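Trirkness 公寓常见问题

这一页是给准备住进 Trirkness 公寓的学生、访问学者和短期工作的人看的。我们收到的中文来信越来越多,所以把最经常问到的事情写在一起。中文不是我们的母语,如果有的句子不够清楚,请来信告诉我们,我们会改。合同以合同的文字为准,这一页只是帮助理解。

申请和合同

谁可以申请?

在本市大学注册的学生、有邀请信的访问学者,还有在本市有工作合同的人,都可以申请。不要求您已经到达。很多住户是在自己的国家完成全部手续的。只来旅游的人我们不能接受,因为房屋的许可是居住用途,不是旅馆用途。

怎样申请?

所有申请通过 Disano 网站进行。您先建立账户,上传护照的照片页和注册证明(或者工作合同),然后选择房型和入住的月份。Disano 只负责预订和收款,钥匙、维修和日常的事情由公寓办公室负责。所以如果付款有问题,请写信给 Disano;如果暖气有问题,请写给我们。两边都写也可以,但是回答不会更快。

我的注册证明还没有拿到,可以先申请吗?

可以。请先上传录取通知书。房间会为您暂时保留,等您补交证明以后合同才生效。如果学校发证明很慢,请把学校的邮件也转给我们,我们可以把保留时间延长一次。

最长可以住多久?

一份合同最多9个月。合同到期以前可以申请续签,但是续签不是自动的,要看下一个学期的预订情况。想续住的人请早一点提出。每年夏天都有住户到最后一个星期才来问,那时候房间常常已经给了别人。

可以提前离开吗?

可以,需要提前一个整月书面通知。“整月”的意思是从下个月的第一天开始算。例如您在三月中间通知,合同到四月底结束,四月的房租仍然要付。电子邮件算书面通知,手机聊天软件里的消息不算。

可以转租吗?

不可以。也不可以把房间放到短租平台上。如果您有一段时间不在,可以让家人住,但是必须先把家人的姓名告诉办公室,发生火灾的时候我们要知道楼里有谁。

费用

房租是多少?包括什么?

单人间每月686欧元。这个价格包括暖气、水、电、网络和垃圾费。不包括洗衣,也不包括个人的责任保险。家具已经在房间里,不另外收费。

一次付清有没有优惠?

有。一次付清六个月的价格是3,965欧元。选择这个方式的人如果提前离开,我们先按照每月的普通价格计算已经住过的月份,然后把剩下的钱退还。请您在选择以前想一想自己的计划是不是已经确定。

押金怎么退?

押金等于一个月的房租。检查房间以后,我们把押金转到您写在退房表上的银行账户。如果是欧洲以外的账户,银行会扣手续费,这个费用由收款人负担。有的住户离开的时候马上关闭了本地账户,结果押金退不出去,来来回回写很多信。请您等押金到了以后再关闭账户。

可以用现金付房租吗?

办公室不收现金。可以用银行转账或者在 Disano 账户里用银行卡支付。转账的时候请在附言里写合同号码,不要只写名字。中文名字的拼音有很多相同的,我们的会计会分不清楚。

我的奖学金每个学期发两次,可以按奖学金的时间付款吗?

请在签合同以前告诉我们。我们可以按照奖学金证明上的时间做一个付款表,附在合同后面。签完以后再改比较麻烦,需要 Disano 重新开账单。

房间和设备

房间里有什么?

床、床垫、书桌、椅子、衣柜、书架、窗帘。没有被子、枕头和床单。您可以自己带来,也可以在 Ruvano 广场旁边的商店买。那里的价格普通,走路可以到。如果您到的时间很晚,可以提前向办公室借一套床上用品住第一个晚上,第二天还给我们就可以。

每个房间都有自己的厨房吗?

每个房间有一个小厨房,里面有微波炉、水槽、小冰箱和电炉。没有烤箱。想用烤箱的人请到一楼的公共厨房,那里也有大的餐桌。锅、碗、杯子和筷子要自己准备。公共厨房的柜子里常常有以前的住户留下的餐具,贴着绿色标签的可以随便拿走。
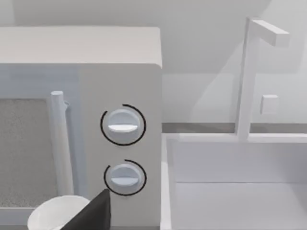 小厨房效果图:左边是微波炉,右边是水槽和水龙头

微波炉不工作了怎么办?

请先检查门是不是关好,插头是不是插好。如果还是不工作,请在住户网页上填写维修单,类别选“厨房设备”。请不要自己打开外壳。如果坏的原因是正常的使用,我们免费更换。如果里面放过金属的东西,更换的费用要由您付。

可以用自己的电饭锅吗?

可以,这个问题每个学期都有人问。电饭锅要有符合欧洲规定的插头,或者用质量好的转换插头。请在用的时候打开窗户或者抽风机。楼道里的烟雾报警器很敏感,蒸汽有时候也会让它响。不可以使用的有:煤气炉、电暖器、没有安全标志的电热毯。

做饭的油可以倒进水槽吗?

请不要倒。油在管子里冷了以后会变硬,整层楼的水都流不下去。请等油凉了,倒进一个旧瓶子,盖好,放到院子里的黄色收集箱。炸过东西的锅请先用纸擦一遍再洗。

自来水可以直接喝吗?

可以。本地的水比较硬,烧水的壶里会有白色的东西,那是水垢,对身体没有害处。用一点醋煮一下就能去掉。假期以后回来,请先让水流一会儿再喝。

网络怎么用?

入住那天您会得到一张纸,上面有用户名和密码。第一次登录请用电脑,手机有时候打不开登录页面。书桌旁边的墙上有网线接口,开视频会议的时候用网线比较稳定。请不要安装自己的路由器,它会影响隔壁的信号。

洗衣服在哪里?

洗衣房在地下室,由 Martens 洗衣公司管理。您需要在手机上下载他们的应用程序,或者在门口的机器上买洗衣卡。应用程序没有中文,我们做了一张中文的说明,贴在洗衣房的门上。洗衣机坏了请直接打 Martens 的电话,号码在每台机器上面。晚上十点以后洗衣房关门,因为楼上的房间能听到声音。

入住和退房

什么时候可以拿钥匙?

办公室在工作日上午九点到下午五点开门。如果您在别的时间到,请提前三天写信,我们会把钥匙放在入口旁边的密码箱里,并且用邮件告诉您密码。请把飞机或者火车的到达时间写清楚,并且写当地时间。

从机场怎么来?

坐机场火车到中央车站,然后换电车,在 Ruvano 站下车。下车以后沿着电车的方向走,过一座小桥,右边的砖楼就是。行李多的人可以坐出租车,请让司机停在后院的门口,前面的街不允许停车。

入住的时候要检查什么?

您会收到一张房间状况表。请慢慢看一遍房间,把已经有的划痕、污点和损坏都写下来,可以拍照附在后面。表要在一个星期以内交回。没有交表,我们只能认为房间在您入住的时候没有问题,退房的时候就不容易讨论了。

可以用公寓的地址登记户口吗?

可以,而且您必须在市政厅登记。需要的文件是护照、合同和房东证明。房东证明在您拿钥匙的时候一起给您。九月和十月市政厅的预约非常难,请在来以前就在网上预约。

退房的时候房间要多干净?

要和您入住的时候一样。请特别注意浴室的水垢、冰箱里面、微波炉里面和床底下。冰箱要在前一天关掉,把门开着。如果您没有时间打扫,可以付费请清洁公司,价格表在办公室。墙上的钉孔请不要自己用牙膏补,我们看得出来,而且重新刷墙的时候更麻烦。

日常生活

朋友可以来过夜吗?

可以。同一时间里房间最多住两个人,包括您自己。如果朋友住超过三个晚上,请写一封短信告诉办公室,不收费。

可以养宠物吗?

鱼可以。猫、狗、兔子和鸟不可以。

几点以后要安静?

晚上十点到早上七点,还有星期日全天,请不要大声放音乐或者用电钻。这是本市的规定,不只是我们公寓的规定。如果邻居太吵,请先客气地敲门。大部分的人不知道墙很薄。如果说过还没有改变,请写信给办公室,写清楚时间和房间号码。

垃圾怎么分?

纸放蓝色的桶,包装放黄色的桶,剩饭和果皮放棕色的桶,其他的放黑色的桶。玻璃瓶要带到街角的玻璃箱,白天才可以扔。有押金标志的瓶子请拿回超市,可以换钱。旧家具不可以放在院子里,请通过市政府的网站预约收取。

包裹送来的时候我不在家怎么办?

快递员一般会把包裹交给邻居或者附近的商店,并且在信箱里留一张纸条。办公室不能代收包裹。请一定把自己的姓写在信箱和门铃上,用拼音写,和包裹上的写法一样。没有名字的信会被退回去,包括银行卡和居留卡的信。

钥匙丢了怎么办?

请马上告诉办公室。房间钥匙也能开大门,所以我们要更换锁芯,费用由丢钥匙的人付。很多责任保险包括这一项,请在买保险的时候问一下。如果只是把钥匙忘在房间里,办公时间我们免费开门,晚上要叫开锁公司。请用门上贴的那个号码,网上随便找的公司有的收费非常高。

有人会说中文吗?

办公室的工作语言是本地语言和英语。中文来信我们可以看,也会用中文回答,但是比英语慢一两天。紧急的事情,例如漏水或者停电,请打值班电话,用简单的英语说房间号码和发生了什么。火灾和有人受伤的时候请先打112,然后再打给我们。

没有找到您的问题?

请用住户网页上的联系表,或者写信到合同第一页上的邮箱。请写上您的合同号码;还没有合同的人,请写 Disano 的申请号码。

Trirkness 公寓办公室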